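Drumolora Home Forum > Doors and Windows

Internal door catching at the top corner since the wet weather, plane it or leave it?

Posted by kettle_on_twice

Quick one hopefully. Panelled wooden door between the hall and back room, came with the house. Since March it catches at the top on the handle side and I have to give it a shoulder to get it shut. Fine all last summer. Bottom is clear of the carpet, just.

Measured the frame as best I could. Width at the top is a touch less than at the bottom, which I gather is not good. Hinges look OK but one screw on the top one just spins.

My brother in law says take the whole thing off and plane it. Neighbour says wait for the heating to go back on and it will shrink. Don't want to take wood off and end up with a gap in winter. Also never hung a door in my life and it's heavy. Is this a one person job? Got a cheap plane, a sanding block and a set of screwdrivers. No proper workbench.

Door is varnished not painted if that matters.

Posted by Sang

Do NOT plane it yet. Spinning screw first. If the top hinge is loose the whole door drops forward and the top corner on the handle side is exactly where it'll rub. Seen this loads of times, nine out of ten it's the hinge.

What to do —

Open the door halfway, put a wedge or a couple of magazines under the handle end so the weight is off. Take out the spinning screw. Pack the hole with matchsticks or a bit of dowel and wood glue, snap off flush, leave it overnight. Then put the screw back in. Or use a longer one, same head size, so it bites into the stud behind. Dont go mad with a drill driver, do the last few turns by hand.

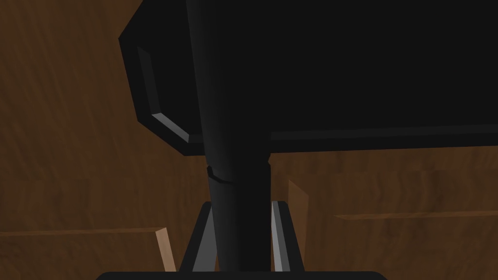 Black rod, close up

Check the other screws while you're there. Then shut the door slowly and look at the gap along the top. If it's even now, job done, cost you nothing.

If it still rubs, get a strip of carbon paper, or just rub chalk along the frame, shut the door a few times and see where the mark comes off. That's the only bit you touch. People plane the whole edge and regret it.

Your neighbour isn't wrong about the damp by the way. Wooden doors swell across the width, hardly at all in height. So a door that sticks all down the handle side is probably swollen, one that catches in just the corner has probably dropped. Yours sounds like dropped.

Posted by lowfield_dabbler

Agree with Sang on the hinge. Adding a bit for if you do have to take it off, as I did three of mine last year and made every mistake going.
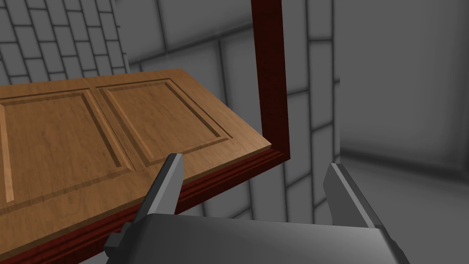 Taking it off and planing

1. Get help for the lifting. You can do it alone but it's how you wreck a frame or a toe. Take out the bottom hinge screws first, top last, with someone holding the door.

2. Lay it across two trestles with an old blanket on top. I paid 15 quid for a folding pair from Kirkex and they've been fine. Floor works too but your knees will know.

3. Pencil line where it rubs, both faces. Thin line. Stay on the waste side.

4. Plane from the outside corner in towards the middle, never off the end. On the top edge you hit the end grain of the uprights and it splits off in chunks if you run over. Ask me how I know. If your plane is cheap and blunt use 80 grit on a block, slower but safer, then 180 to finish.

5. Try it back in the frame before you varnish. Two screws per hinge is enough for a test.

6. Seal the bare edge. This is the bit everyone skips. Bare wood on the top edge drinks up damp and you'll be back here next spring.
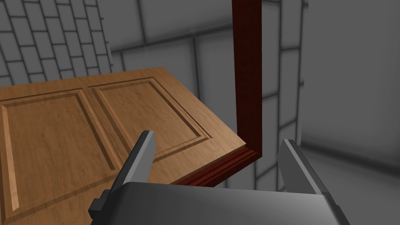

On how much to take off, less than you think. You want a gap you can slide a two pound coin into, no more, and remember the varnish adds a bit back. I took off far too much on my bathroom one and you can see the light through it from bed.

For the varnish try and match what's on there. Drukard do a little tin in satin that was near enough for mine, test it on the top edge where it wont show. Two thin coats, light sand in between.

Whole thing was an afternoon per door, plus drying.

Posted by bim165

just fit a curtain, had one for years

Posted by kettle_on_twice

Thanks all. Packed the hole with matchsticks last night, put the screw back this morning and it's much better, still a faint rub right in the corner but it shuts without the shoulder. Going to leave it till the heating's been on a few weeks and then do the chalk thing. Top edge is bare wood, felt along it, so will get a tin of something for that either way.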